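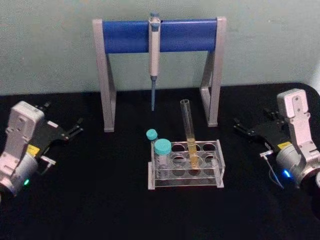

The two-arm bench at Dridness, with parallel grippers facing the pipette stand and the test tube rack.

Adaeze Adeleke has spent most of her time since August finding out which grippers can pick up a pipette. Her group at Dridness, a small lab automation shop in Eltside, was asked by a customer to compare gripper options for a two-arm bench that would handle ordinary glassware and hand tools. She ran the trials with Ekene Usman, who wrote most of the control code. We spoke to them both on November 22, 2023, shortly before they sent in their report.

The customer did not want special labware. That ruled out a lot of what Adeleke would normally suggest.

"They have people using the same equipment in the daytime," she said. "So the pipette has to be a normal pipette on a normal stand. The rack is the clear acrylic one they already buy. We weren't allowed to glue blocks on things to make them easier to hold."

The team tried three setups. The first was a soft gripper with rubber fingers. The second was a black parallel gripper with two narrow jaws, one on each arm. The third used the same parallel gripper with longer jaws that Usman cut in the shop.

Adeleke expected the soft fingers to win on glass, and they did, by a little. They held a test tube at almost any angle and never chipped one. They were bad at caps. "A small screw cap needs a firm hold on two sides, and then you turn," she said. "With the rubber you turn the wrist and the fingers twist. The cap just sits there."

The parallel grippers were better at caps and much better at the pipette. The trouble came from the rack. With vials on one side and a tall tube on the other, the jaws had to come down between things that stood close together. Over 940 picks with the short jaws, the team logged 135 in which a gripper touched something it was not supposed to touch. Most of those were light bumps against a neighboring vial.

"I was surprised it was that many," Usman said. "Then we looked at where they happened, and it was nearly always the small vial standing behind a larger one. The arm comes in from the side, and the big cap is in the way. If you swap the two vials around, a lot of the problem goes away."

They did not count swapping the vials as a fix. Adeleke said the customer's staff would put them wherever they liked, and the test had to allow for that.

Longer jaws helped with reach but brought some bend at the tips. Usman measured 2 millimeters of movement at full grip, which he called fine for a vial and too much for seating a pipette tip. He ended up going back to the short jaws and changing the approach path. The arm now rises higher before it crosses the rack, which costs time on each pick.

Asked how much time, he said he would rather not give a number until the final runs were checked.

The clear rack caused its own problems. Depth cameras do not do well with acrylic, and early on the software sometimes placed the top of the rack well below where it was. Damilola Babalola, who handles the vision side, tried a coating spray and then a printed marker on the base. Neither one was acceptable to the customer. What they use now is a regular color camera and a fixed model of the rack, lined up by the edges of the panels and the holes.

"Colored caps are a gift," Babalola said when she joined us for a few minutes. "Teal on black, I can find that all day. Empty glass on black is where I lose sleep." The team put pale yellow liquid in the tall tube for many of the trials, and she asked that the report say so, as the results with clear liquid were worse.

The controller was the part they argued over. Usman wanted one controller for both arms. Adeleke wanted to keep the two separate, so that one could be taken down for service while the other kept working. They tested both ways. The single controller, a unit from Wonavach, kept the arms in step when they had to share the space in front of the stand. With separate controllers, one arm would sometimes wait up to 7 seconds for the other to report that it was clear.

"For this job I lost that argument," Adeleke said. "I still don't love it. If it goes down, the whole bench goes down."

The report recommends the parallel grippers with short jaws, the single controller and the color camera. It also lists a few things that were left out. Gloved use was not tested, and neither was a full rack. A second round of trials with the Igwe tool changer is planned, which would let one arm switch to soft fingers for glass and back again for caps.

Usman has already started on the mounting plate. Adeleke is waiting for a price.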